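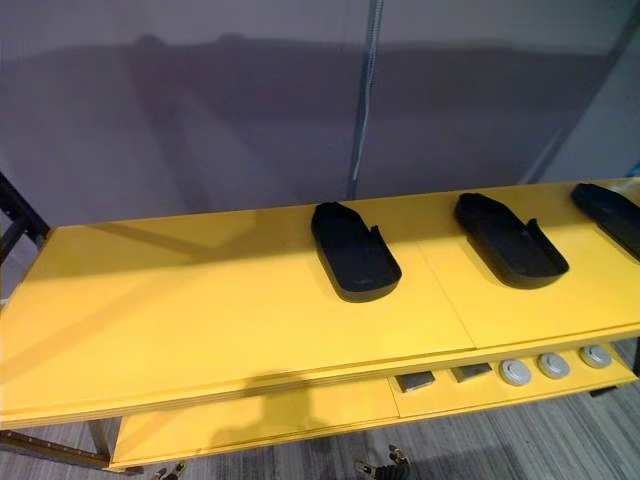
Print this page | E-mail this page

Ticket 410: Shoe trays rock and slide on yellow display shelf
Opened by: Cledwyn Dafis
Handled by: Siamak Parsa, Forkimo support
Status: Solved
Last update: 23/12/2020

Problem as reported

Hi! First off, I love this shelf. It's the brightest thing in our shop and people walk over just to touch it. We put a row of black Zarkell shoe trays along the back half of the top, and two things bug me. The trays creep toward the front every time a shoe goes in or out, and one of them rocks. I've swapped the trays around and the rocking stays in the same spot, so I don't think it's the tray.

First reply (Siamak)

Great detail, and swapping the trays was exactly the right test. If the rock stays put, look at the seam between the top panels. One panel can sit a hair higher than the next after a move. Lay a straight ruler across the seam, press down at each end, and tell me if it tips. While you're at it, pick up each tray and look at the bottom. Wipe it with a dry cloth and check for bits of packing film.

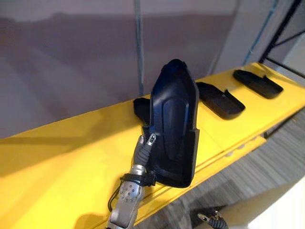 Black shell upright near the front edge, two trays lying flat farther along.

Log, second try

Ruler tips! Only a little, but it does. The right panel is the high one. I found a strip of clear film stuck to the bottom of one tray too (so thin I'd never have spotted it without your note) and peeled it off. That tray slides less now. The rocking is the same as before.

Siamak: Perfect, we're getting somewhere. Loosen the two screws under the high panel half a turn each, push the panel down with a flat hand, and tighten again. Leave the trays off for this part, and don't use a power driver. The Vorkwood tops are happy with a hand screwdriver and not much else.

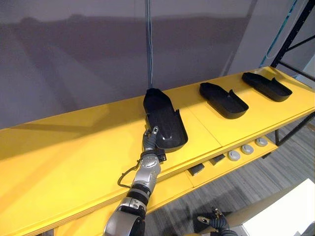
Can I glue the trays down once they're lined up?
We'd go with small clear rubber dots instead. Glue can pull the paint off the panel when you change the layout.

Log, third try

Loosened, pressed, tightened. The first time I went too far on one side and the panel ended up low — my fault, I was excited. Did it again and the ruler now lies flat all the way across. I put the Hayashi dots on, one near the toe and one near the heel of each tray, and gave them 30 minutes before touching anything.

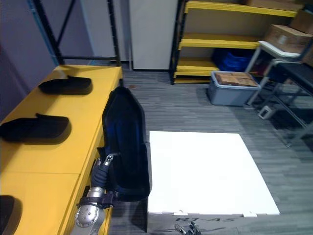

After that I loaded and unloaded every tray with the heaviest boots we sell, over and over, and they stayed where I put them. The rocking is gone too. I'm so pleased with this! I'll check the screws again in March when we change the display.

Siamak: Wonderful result. Closing the ticket, and you can reopen it from the same e-mail if the panel lifts again.

Comments (3)

tallboots: Same seam trouble here. Half a turn was plenty, thanks!

M.R.: Do the dots leave marks on yellow?

Cledwyn Dafis: I moved one after a day and the paint looked fine — ask me again in spring.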